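Robotics Practicum, Unit 6: Contact Faults in Tabletop Handling
Course notes, Stosberg Technical Institute
Revised Jul 23, 2023

Read before lab. Bring your fault log from Unit 5, because we'll be adding to it.

6.1 Where we are

Last unit was all about motion in free space, and most of you did beautifully. This unit is where the hand meets the table, and it is my favorite part of the whole course! Nearly everything interesting goes wrong in the last little bit of travel before contact. An arm that tracks a path perfectly in the air can still jam a thumb into a tabletop, and the planner will report a clean run the entire time.

Our main case is the Veloso fault from January. It was a thumb overload on the right hand of a two-handed setup, during a plain pick-and-place job with thin, flat objects. No one was hurt, nothing caught fire, and the hand was back in service after a new thumb tendon and a recalibration. It makes a great first case precisely because it is so ordinary.

6.2 The approach

Flat objects bring the whole hand down close to the table. With a tall cup you can close the fingers well above the surface and never think about it. With a plate, the thumb has to get low enough to reach under or beside the rim, and the clearance shrinks to almost nothing.

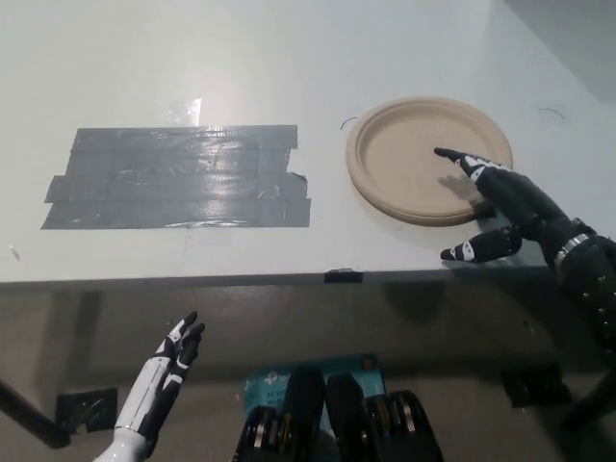 Figure 6.1. Right hand over a fiber plate. Look at the index fingertip and the thumb separately.

The point I want you to take from Figure 6.1 is that "hand height" is a poor number to plan with. The index fingertip is hovering just over the plate, while the thumb is spread down toward the near edge of the table. Those are two different clearances on one hand. The Veloso planner checked only one of them, the index fingertip, and it kept checking that one all the way down.

6.3 What happened

Here is the sequence as rebuilt from the Ikska controller log:

The hand started its descent with the fingers open and the thumb spread.

The table height in the model was 3 mm lower than the real table. Someone had swapped the table feet and had not rerun the touch-off.

The thumb met the surface first. The fingertip still had clearance, so the planner saw no reason to stop.

Thumb motor current rose to 90 percent of its limit and stayed there. The warning threshold was set at the limit itself, so no warning came up.

The controller held that load for 15 seconds while it waited for a fingertip contact that never arrived. Then the tendon let go.

Isn't that a wonderful chain? Take out any one link and you get a boring afternoon. The height error was small. The threshold was legal. The wait was a default value that shipped with the demo program, and it had been copied from project to project for years.

6.4 Stacks are worse

A single plate at least stays put and has one top surface. A stack has a height that changes with every pick, and it can lean or slide while the hand is pressing on it. Side load on the fingers goes up, and it goes up in a direction the current sensors on the Ikska hand read poorly -- they were designed for curling, and sideways push barely shows.

When you work with the wooden disks, plan for the thumb and the fingers as separate bodies. The fingers may be busy with the stack while the thumb lies out across the table, well away from the thing being handled. If the disks lean, do not correct with the thumb. Stop, open, back off straight up, and start over.
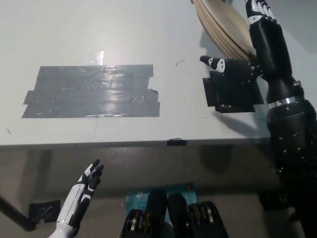 6.5 Fixes we adopted

After the fault we changed four things, and all of them are in your Senard project template:

Touch-off is required after any change to the table, its feet or its covering. Tape counts as a covering! A few layers of duct tape can use up a good part of your margin.

Clearance is computed for every fingertip and the thumb, and the lowest one wins.

Contact wait is cut to 2 seconds.

The current warning now comes well below the limit, and it pauses the arm as well as writing to the log.

6.6 Safety during recovery

A stalled hand is holding energy. Before you reach in, press the stop, announce it out loud, and wait for your partner to repeat it back. Keep your own fingers out of the space between thumb and table. Release the tendon load from the console first -- pulling on the thumb by hand is how people get pinched.

The second arm is easy to forget. Even when only the right hand has work to do, the left is powered, and it moves when you send the pair to home.

6.7 For lab

Work through the January log in pairs and mark the earliest line at which you would have stopped the arm. Then rerun the descent in simulation with the height error put back in and the new template loaded. Write up both in your fault log, one page, with the current plot attached. Next unit: slip.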